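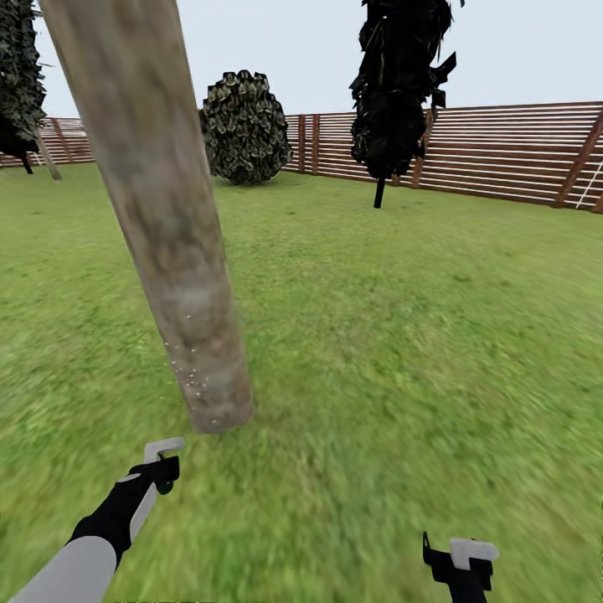
Accueil | Projets | Notes | Données | Contact

Ce site utilise des cookies pour mesurer l'audience. Accepter / Refuser

Publié le 2021-04-19 par Imach

# Vincze-jardin : contact bimanuel en extérieur simulé

Bon, voilà enfin le README que je promets depuis octobre ! Le dépôt contient les épisodes que j'ai utilisés pour tester Wokovico, ma petite méthode d'estimation de contact sur surfaces courbes. Tout est en simulation, dans un jardin clôturé avec de l'herbe, des arbres et une aire de jeux en bois.

## La question

Est-ce qu'une politique apprise sur des plans bien lisses tient encore le coup face à un tronc penché ? Je pensais que oui (j'étais optimiste). Le bras gauche approche un objet du tronc et l'appuie dans le bas, le droit reste libre.

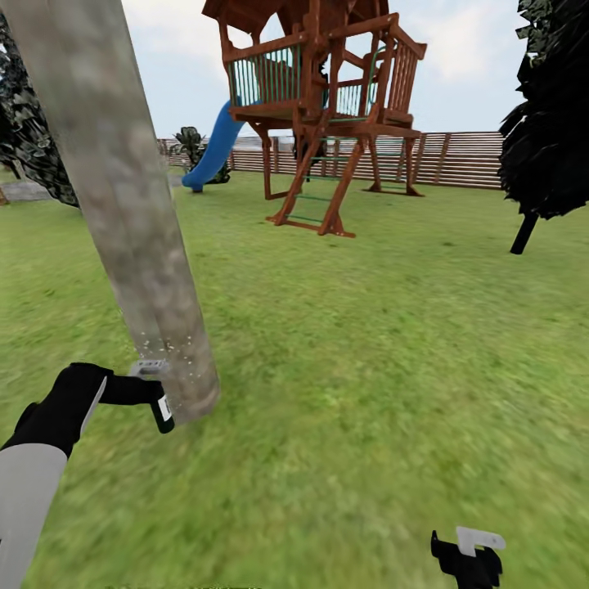
Imach

Côté rendu, j'ai gardé les petites particules blanches près du contact, même si elles compliquent la vie du modèle visuel. La texture de l'herbe est floue par endroits et je ne compte pas la refaire.

## Contenu

- 600 épisodes, répartis en 3 niveaux d'inclinaison du tronc
- images en vue robot, positions articulaires, force estimée au poignet
- 96 épisodes réservés à l'évaluation, ne vous entraînez pas dessus svp !

## Ce que j'ai trouvé

Avec la vision seule, la politique appuie trop tôt et glisse le long de l'écorce. En ajoutant l'estimation de force, les glissements diminuent nettement sur les deux premiers niveaux. Sur le troisième, franchement, c'est encore la loterie, et je soupçonne mon modèle de frottement plus que le réseau.

## Utilisation

Il faut le simulateur Skoltel installé avant de lancer quoi que ce soit, puis :

 python rejouer.py --niveau 2

Le script plante si le dossier `cache` n'existe pas, créez-le à la main (oui, je sais).

## Limites

Un seul jardin, un seul type de ciel par épisode, aucun vent. Je n'ai rien essayé sur un vrai robot. Si vous testez d'autres textures d'écorce, envoyez-moi vos courbes, ça m'intéresse beaucoup !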